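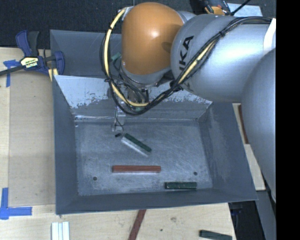
Haltino 3000 Bench Stone

In stock. Ships in a cardboard box with a paper wrap, and yes, you can pick it up at the Stosomthorpe shop if you'd rather not pay for shipping on something this heavy.

Okay, so I've been selling sharpening stones for a good long while now and I go through phases with them. I had a phase where I owned far too many. I had a phase where I used sandpaper on a piece of glass and told everyone who came in that they didn't need a stone at all (bad for business, and I went back to stones that winter anyway). The Haltino 3000 is the one that has stayed on my own bench through all of it, and it's the stone I hand people when they come in with a dull chisel and ask for one thing that will fix it.

It's a water stone, 3000 grit, and it's 2 inches wide. I know a lot of you are going to look at that width and wish for more, so let me get to that first. If most of your work is chisels, pocket knives, paring knives and the smaller plane irons, you won't miss the extra width at all. If you have a big jointer plane, its iron will hang over the sides and you'll have to work it at a slant or skew it as you go. I do mine at a slant. It takes a bit longer and I grumble about it. If wide irons are most of what you sharpen, email me before you order and I'll point you at something else.

How it feels

Smooth, with a little drag. I like a stone that talks back a bit - some of the very hard ones feel like rubbing steel on a dinner plate, and I can never tell if I'm getting anywhere. The Haltino gives you a soft hiss when the bevel is sitting flat, and if you tip up onto the edge by accident you'll feel it grab right away. I think that makes it a really good stone to learn on! You get told about your mistakes while there's still time to do something about them.

It builds up a gray slurry pretty fast. Leave the slurry alone. I see people rinsing it off every few strokes and they're washing half the cutting power down the sink. Add a few drops of water when it starts to feel sticky and carry on.

What it won't do

It won't take out a chip. It won't reshape a bevel that somebody's uncle ground on a bench grinder. For that you need something coarse first, and I'd pair it with a 1000 grit stone of any make you already have. Go from the coarse stone to the Haltino to a leather strop and you've got an edge that will shave end grain in pine, which is my usual test. Pine is harder to cut cleanly than people think. The soft part of the grain just crushes if the edge isn't there.

It's also not a polishing stone. You'll get a hazy satin shine, a bit like brushed nickel, and if you want a mirror you'll have to keep going with finer stuff. I stopped chasing the mirror a while back and my joints look the same as they did before.

Soak or splash?

Splash. Wet the top, wait until the water stops disappearing, wet it again, and you're ready. Please don't store it in a bucket. I had one customer's stone come back to me with the corners going soft like old soap, and it had been living underwater since June. Let it dry on its edge somewhere out of the sun. Don't put it on a radiator and don't leave it in a garage that freezes, because a wet stone that freezes can split right down the middle.

Keeping it flat

Every water stone dishes. The Haltino dishes slower than the softer ones I've carried but it'll still hollow out in the middle if you always work the middle, so move around. Use the ends. Narrow chisels are the worst offenders, so I do those along the edges of the stone and save the center for wider blades.

When it needs flattening, scribble a pencil grid over the face and rub it on a coarse diamond plate under a running tap until the pencil's gone. Then take the sharp corners off the stone with a couple of light passes, all the way around. If you skip that part the edges will flake, and you'll be finding grit in your sink and on your towels.

The base

The stone comes bare. I sell the Drilerance holder separately, the adjustable one with the rubber feet, and I do like it, but you don't have to buy it. A damp dishcloth folded flat under the stone works fine on a kitchen counter. So does a scrap of board with a strip nailed across each end. I used one of those for years and only switched to the Drilerance when the board warped. The nice thing about the holder is the height, really - it lifts the stone enough that my knuckles clear the bench when I'm doing kitchen knives.

One small gripe: the screw on the Drilerance is stiff when it's new. A dab of wax on the threads sorts it out.

What I use mine on

Mostly chisels. I have a mixed set, some new and some that came out of flea market boxes, and they all get along with this stone. My favorite thing to sharpen on it is the iron from my old Pascu block plane, which has 1935 stamped on the side and a chunk missing from the front knob. The steel in that iron is lovely, it comes up keen in no time and stays that way through a whole drawer's worth of dovetails. Newer, harder steels take more strokes. The really tough powdered ones will get there on the Haltino but you'll be standing there a while, and for those I'd honestly look at diamond.

Kitchen knives are great on it too. Thin carbon steel ones especially. I touch mine up on Sunday evening while something's in the oven, just a few light strokes a side, and that gets me through the week. A soft stainless knife may actually feel better to you straight off a 1000 stone, with a bit more bite for tomatoes, so try it both ways and see which you like.

Scissors, no. Please take your scissors to somebody who does scissors.

A few things people ask me

Does it work with a honing guide? Sure. The narrow wheel kind will wear a groove if you park it in the same track every time, so wander a little.

Can I use oil? No! Water only. Once oil gets in there I don't know of a good way to get it out again.

Is there a right side and a wrong side? Both faces are the same stone all the way through. I keep one face for chisels and one for knives, with a pencil mark on the end to tell me which is which.

Do you sharpen things at the shop? I don't take in sharpening work any more, but if you buy a stone at the counter in Stosomthorpe, bring a dull blade along and I'll get you started on it.

Returns

You've got 13 days to send it back if you don't get along with it. Used is fine, I'd much prefer you tried it. Just dry it out properly first and pack it with something soft around the corners. Stones that arrive broken from me get replaced - send a picture of the box as well as the stone, as the carrier always wants to see the box.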